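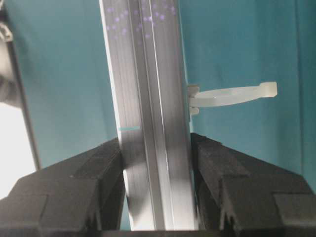
Wrist camera view on the third bench: black fingers either side of an aluminum profile, with a white plastic clip on its right.

Open day at Kotwood, 12th June

I drove over to Kotwood for their open day mainly to look at grippers. We have one arm at work and a pair of fingers that came with it, and those fingers slip on nearly everything we build with, so my boss agreed to a day out. Parking is behind the building and was full by ten. I left the car by the bakery and walked back.

You sign in at a desk and get a badge with your group color. Mine was orange, and the orange group went around with Océane Hawthorne, who runs the test area. She talked fast and answered whatever she was asked, including prices.

The hall has five benches, each with an arm and a different gripper. The first was a Stosano parallel gripper with flat rubber pads. It is the one you see in the catalogs. On cardboard boxes and plastic bottles it did well. On a length of aluminum extrusion it held fine until Océane pushed the end sideways with one finger, and then the part turned in the pads. Ours does the same.

The second bench had a suction cup. I skipped most of that because we have no use for it, and got a coffee instead.

I spent the longest at the third bench. The arm there is a Rezaei and the fingers are printed in-house. They are black and chunky, built up in steps, with beveled edges and small notches in the faces. Hilkka Savolainen designed them and was at the bench all morning. She said this is the fourth version and that a pair takes a night to print. The test part is an upright piece of extrusion with a channel down its face and a translucent clip on one side. The gripper has to close on the profile below the clip without touching it. If a finger comes in too high it knocks the clip, and that counts as a fail.

They run the same pick over and over and log each one. The sheet taped to the bench had 59 picks on it from the day before. I asked how many had failed and Hilkka said 10, nearly all of them from the first hour, before they lowered the approach height.

The camera is at the wrist and looks straight past the fingers. I liked this more than I expected. On the monitor you see both fingertips and the part together, so you can judge the gap on each side before closing. The drawback is shiny metal. The ridges along the channel show up as thin white lines, and Hilkka said an edge finder can lock onto those instead of the outside of the profile. The cloth behind our own parts is gray, and I noted down that a teal background like theirs separates much better from bare aluminum.

Bench four compared two controllers on identical arms. The Lirnero was smoother at low speed and its teach screen made sense to me without help. The other was an older unit they are phasing out. The Lirnero lists at $799 without the cable set, and the cable set is another $35. You need the cable set.

The fifth bench was closed for lunch when we got there and I didn't make it back.

Lunch was sandwiches in the canteen. In the afternoon there was a talk on finger materials – useful for the first half, then mostly slides of test curves I couldn't read from the back row. Hilkka let me handle a spare pair of version three afterward. They are lighter than they look, and there are fine ridges on the surface from the printing.

She will send the files for version four once the fastener holes are fixed, probably in August. Until then I am going to move our camera up to the wrist and try a lower approach with the fingers we have. The next open day is in the spring. Get there before ten if you want to park.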